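Brirkside Secondhand: Questions I Get a Lot

Hi, I'm Snædís Vigfúsdóttir and I run Brirkside out of my house in Baird. I sell old dishes, baskets, table linens and whatever else I couldn't leave behind at an estate sale (my husband has opinions about the garage). If your question isn't answered on this page, just email me!

Do you have a store I can visit?
Sort of. I open the garage in June for a big clear-out, and the rest of the year it's by appointment. Mornings are best, I'm useless after 4 p.m.

How much is shipping?
Flat $26 for anything breakable, and that covers double boxing. Baskets are priced one by one. They weigh nothing but take up a ridiculous amount of room, so the carrier charges for the box size. Ask me first and I'll get you a real quote.

Can my gold-rimmed dishes go in the dishwasher?
Please don't! The gold wears off and there's no fixing it at home. Warm water, mild soap, soft cloth. Keep them out of the microwave too, because metal trim can spark.

My basket smells musty. Help?
Shake it out, brush it with a dry paintbrush and leave it somewhere breezy in the shade for a couple of days. If it's still funky, wipe it with half water and half white vinegar and let it dry all the way before you put anything in it. I've rescued some truly sad ones like this.

What kind of things do you carry?
Mostly glass and wicker, some linens. Scalloped edges are my weakness, and I like a big basket with a tight weave.
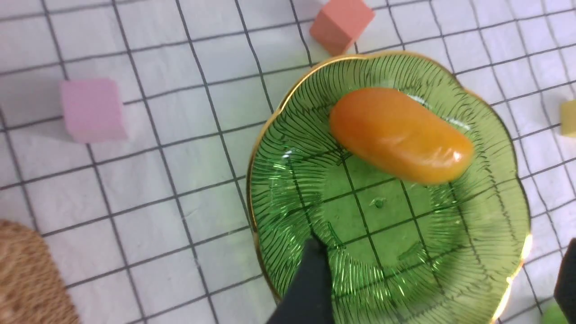
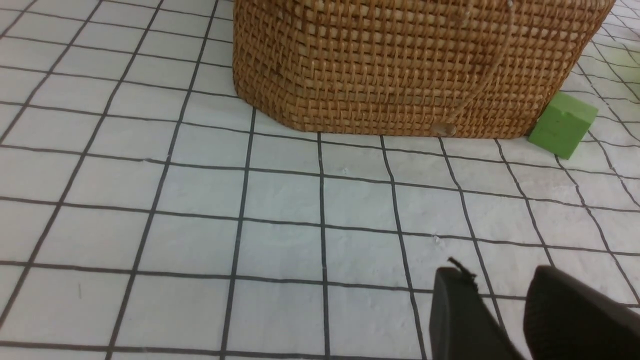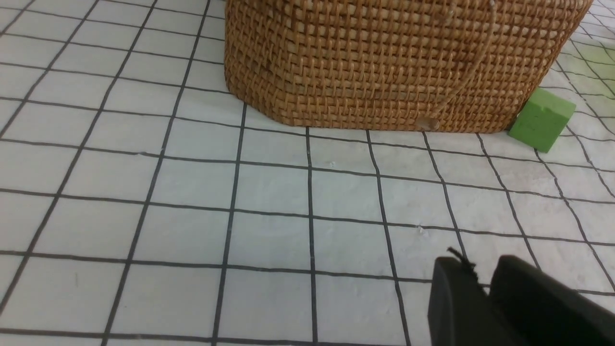
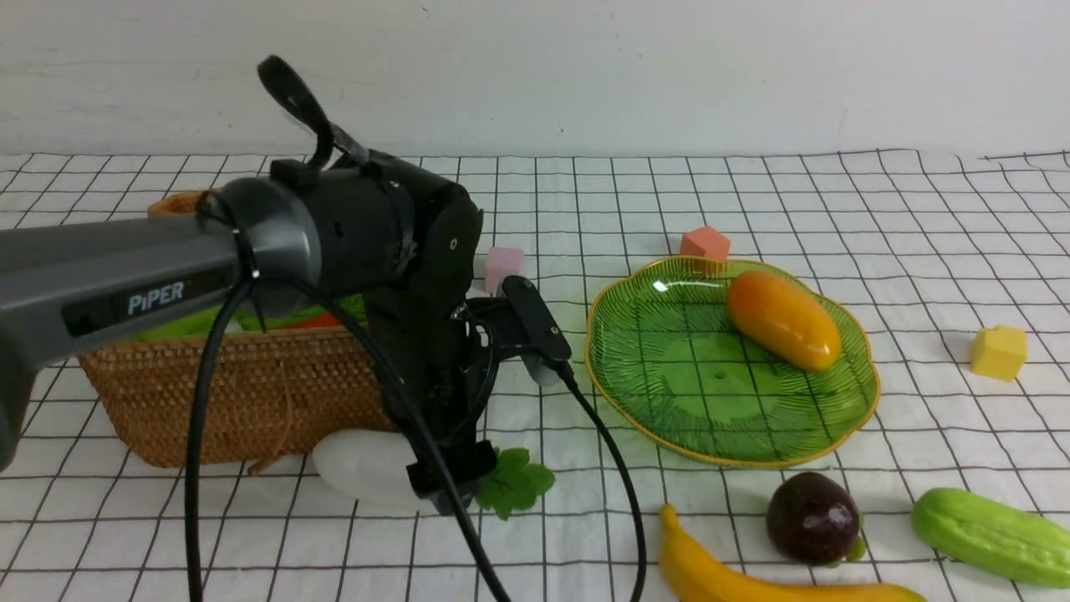
Green glass in the first one, wicker in the second and third.

Do you take returns?
Yes, within 2 weeks, as long as it comes back packed the way I packed it. If it arrived broken, send me a photo of the box as well as the piece and I'll refund you.

Do you buy from people?
Sometimes. I'm always after table linens, and I'll drive as far as Tedine for a good box of them. No dolls, sorry.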